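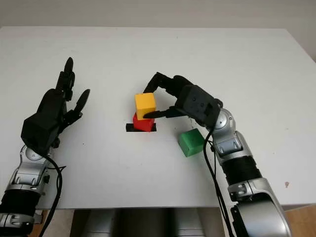
Last updated on 5 September 2024

Zaltari Work Table, white top
Item number: Zaltari 426
Maker: Lerkico, Pluddale
Price: 387 dollars for one table, without delivery

The Zaltari is a table for rooms where many different things are done on the same day. Our customers are mostly schools, hobby clubs, repair shops and small laboratories. They asked us for a table that stands still, that can be cleaned quickly, and that two persons can carry to another room without taking it apart. We make it in our own workshop in Pluddale, and every table is put together once completely before it is packed.

The top

The top is matte white on the upper side and light gray on the under side. We choose matte because a shiny top gives back the light of the ceiling lamps, and after some hours this makes the eyes tired. Small parts are also easier to find on it. A screw which would disappear on a dark wood table is seen immediately.

The edges are rounded a little, so that the lower arm can rest on them for a long time. The corners are rounded more strongly. If you want to put two tables tightly together, please order the version with straight corners, because with the round corners a small opening stays in the middle, and pencils will fall through it. The price is the same for both versions.

Tape can be put on the top to mark places. Normal cloth tape and paper tape come off again without damage when they have been on the table for less than one season. With older tape some glue can stay behind. Warm it carefully with a hair dryer and rub it off with cooking oil on a soft cloth, and after this wash the place with soap. Please do not use a metal scraper.

The frame

The frame is of steel tube with gray powder paint. Under the top there are two long bars and three cross bars, and these keep the top flat also when a heavy thing stands in the middle. The legs are bolted, not welded, so a damaged leg can be replaced. Each leg has a foot which turns in and out for an uneven floor. Turn the foot by hand until the table does not move any more, then close the counter nut with the wrench from the bag. Many customers forget the counter nut, and then they write to us that the table has started to rock again in December, when the heating makes the floor dry.

For clamps, the free edge of the top is 5 centimeters deep on all sides before the frame begins. Most usual table clamps hold well there. Put a piece of cardboard or thin wood between the clamp and the top, otherwise the clamp leaves a ring that cannot be removed.

Cleaning

For every day, a damp cloth and a little dish soap is enough. Dry the table afterward, especially along the edges. Ink from a ballpoint pen goes away with rubbing alcohol if you do it on the same day. Permanent marker needs more patience, and on older tables a light shadow can remain. Do not use scouring powder or the rough side of a sponge. They make the matte surface shiny in spots, and we have no method to make it matte again.

Hot things must stand on a mat. A coffee cup does no harm, but a soldering iron or a pot from the stove will make a brown mark.

What is in the package

One top, already fixed to the bars
Four legs with feet
One bag with bolts, washers and nuts, and two of each extra
One wrench
Assembly sheet with drawings

You need no other tools. Please do the assembly with two persons and on a blanket or on the open carton, with the white side down. Put in all bolts loosely first and tighten them only when all four legs are in their place. If one leg is tightened too early, the last one will not fit well.

Versions and accessories

Zaltari with round corners: 387 dollars
Zaltari with straight corners: 387 dollars
Zaltari with lower shelf: 475 dollars

The lower shelf carries boxes and books, but please do not sit on it. It can be ordered only together with a new table, because the legs have different holes.

The cable tray Salehi hangs on the rear bar and takes one power strip and its cables. It is hooked in without screws and can be moved to the left or to the right. The Salehi fits all Zaltari tables, including the ones with shelf. Please ask us for the current price of the tray, as it depends on the color.

Delivery

Tables which are in stock leave our workshop within one week. The version with straight corners is made after the order and takes four weeks. The carrier brings the carton to the first door on the ground floor. If you need it to be carried up the stairs, write this in the order, not on the day of delivery, so the driver can come with a second person.

Look at the carton before you sign. If a corner is pressed in, write it on the delivery paper and send us a photo of the carton and of the table. We send a new top in this case, and you can keep using the legs you already have.

Spare parts

Feet, legs, bolts and the wrench can be ordered one by one. Give the item number and tell us if your table has the shelf. The item number is on a small label at the inside of the rear bar. For tables where the label is lost, measure the distance between the two holes at the upper end of a leg and send us this measure with your order.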